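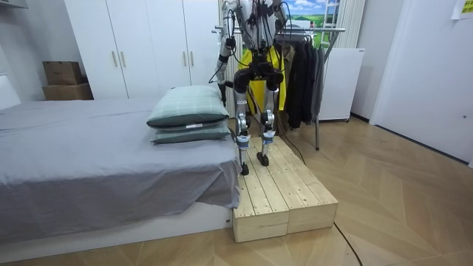
Ziad Tarawneh 读完我们的初稿以后，在页边写了一句：铺床这件事值得写这么长吗，我家的床单从来都是一甩就完事的。我们想了想，还是决定把它写长，而且要从他这句话写起，毕竟我们组里一开始也有人是这么想的，只是睡了两个学期宿舍的皱床单以后，慢慢改了主意。

# 一张灰床单怎样才算铺好：Hilwood 卧室整理小项目报告

2026年7月26日

## 一、为什么选卧室

课程要求每个小组挑一个家里的房间，把其中一件日常家务从头到尾做一遍，记下来，再提出一点改进。厨房和玄关很快就被别的组抢走了，我们在 Iltberg 那边的 Hilwood 公寓借到了一间卧室，于是就有了这份关于床的报告。说实话大家当时有点泄气，觉得卧室没什么可写的，结果光是“床单要不要先抚平再放枕头”这一个问题，我们在食堂里就争了整整一顿饭，连汤都凉了。

房间里的东西很朴素：一张白色底座、白色床头板的床，一组白色的方格开放架，还有衣柜。地板是浅棕色的木头，拼成斜斜的人字形，光着脚踩上去应该很舒服（我们都穿着袜子，没有试）。整个项目的预算是3,661元，最后花了1,773元，大头是床品和那几块松木板，剩下的已经退回课程账户，单据附在提交的文件夹里。

## 二、床单

床单选了素灰色。组里有人喜欢花的，觉得卧室总该活泼一点，后来商量下来，活泼的任务就交给枕头：上面那只是浅薄荷绿的格子，滚了一圈深一些的绿边，放在灰色上面特别清爽，我们都很喜欢！

铺的时候我们从床头开始，先把两个角套好，再退到床尾去拉。这个顺序是试出来的。先套床尾的话，人得趴到床中间去够床头那两个角，膝盖一压，刚刚弄平的地方又起了褶子。就算按我们的顺序来，靠床头的那一半也最难服帖，总有几道斜着的褶，拉了左边跑到右边，拉了右边又跑回来，像是在跟人捉迷藏。靠床尾的这一半就乖得多。 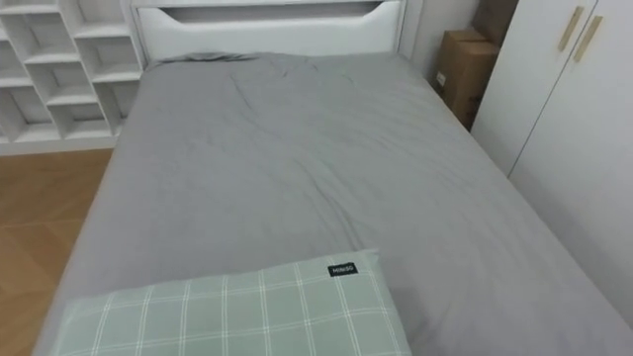

后来我们摸索出一个比较省力的办法，就是别急着一口气抹到底，先用手掌从中间往两边推，推到边上再把多出来的布往床垫下面掖一掖。掖的时候力气要匀，太紧了角会弹出来，太松了晚上翻个身又全乱了。床头板根部那一小条最容易被忘掉，布喜欢堆在那里，得把手指伸进缝里理一下。组里手最小的同学因此包揽了这项工作，她说下次分组要先看手的大小再决定跟谁一起。

我们把这套步骤写成了一页纸，取名 Zein，发给同楼的同学照着做，收回49份意见。多数人觉得从床头开始确实顺手，也有几位坚持先铺床尾，理由是一进门先走到那里。还有一位只写了“我不铺床”，我们很尊重，照样归了档。

## 三、床边的东西

床的舒服和床边的样子是分不开的，这一点我们做到后面才有体会。床尾旁的木台是用没上漆的松木板做的，木纹和节疤都露在外面，正面看像两个并排的方箱子。我们原本讨论过要不要刷白，好跟床配成一套，最后投票留了原色，觉得屋里白色已经够多，有一点木头的颜色反而暖和。

方格架的格子都还空着，这是有意为之，我们想先把床的部分做完，再来谈收纳。初步的想法是最下面一排放换洗的床品，拿起来不用踮脚；书和零碎往上走。床和衣柜之间的空当里放着2个棕色纸箱，占的地方不大，可是要从那一侧掖床单的时候，胳膊总觉得施展不开。下一轮我们打算把它们挪走，再看看那一侧会不会好铺一些。

## 四、还没做好的地方

最大的遗憾是没有比较不同的布料。灰床单我们只用了一种，所以那几道斜褶到底该怪布，还是该怪我们的手艺，现在还说不清。另外，步骤里“推”和“掖”这两个字，有同学反映看了不知道该用多大力气，我们打算在修订版里配上简单的手绘图。

收纳那一部分的草图放在小组共享夹 Rorkix 里，文字还比较乱，欢迎大家直接在上面改。Ziad 的那句批注我们也一并保留了，并且约好修订版出来以后，请他照着步骤铺一次自己家的床，再把感想写给我们。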